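Home & Workshop > Cleaning > Electronics

We use cookies to remember your preferences and to count visits. Accept all | Manage settings

Getting the Dust Out of an Old Computer

My desktop had been making a noise like a hair dryer in a distant bathroom since February. I treated this as a personality trait until it started shutting itself off in the middle of the grocery order. So on Sunday I carried it out to the workbench, opened it up, and met the sweater that had been growing in the front vent.

Shut the computer down properly, switch it off at the back, and unplug everything. Hold the power button in for a few seconds afterward to drain what's left. Take a phone picture of the cables before you pull any. You will think you'll remember which hole the speakers go in. You won't.

Do the job outside or in the garage if you can. The first time I did it on the kitchen table, and we had gray toast for days.

For tools, I use a can of compressed air, a soft paintbrush about an inch wide, a screwdriver, and an old muffin tin for the screws. The brush is a Grirby I bought for window trim and never used on window trim. Skip the household vacuum on the inside. It builds up static, and it will also eat any small screw you were fond of.

Touch bare metal on the case before you touch anything else, and again whenever you've wandered off for coffee.
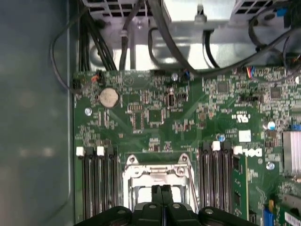 Memory slots run alongside the processor socket on this Dell board.

Short bursts with the can, held upright. Tip it over and it spits freezing liquid, so don't tip it over. Work from the top down, and hold each fan still with a finger while you blow, or it will spin up like a tiny airplane and wear out its bearings. Brush the corners and the fan blades. Memory slots get a light puff and nothing more. If the processor socket is exposed, keep the brush and your fingers out of it entirely. The contacts in there are finer than anything you own that's meant to be fine.

Vents and filters come last. If the filter pops out, rinse it in the sink with a drop of dish soap and let it dry overnight. I use Plarden, the green one, only because there are still 2 bottles of it under the sink from a sale I got carried away at.

Fingerprints on the outside come off with a damp microfiber cloth. Spray the cloth, never the computer.

Put it back together, check your phone picture, and plug it in. Mine came up on the second try, the first having been spoiled by a power switch I'd forgotten at the back. It now hums. I've moved it off the carpet and onto a low shelf, and written "dust computer" on the calendar next to "descale kettle," which I have also been ignoring.

Tagged: dust, computers, spring cleaning, things in the garage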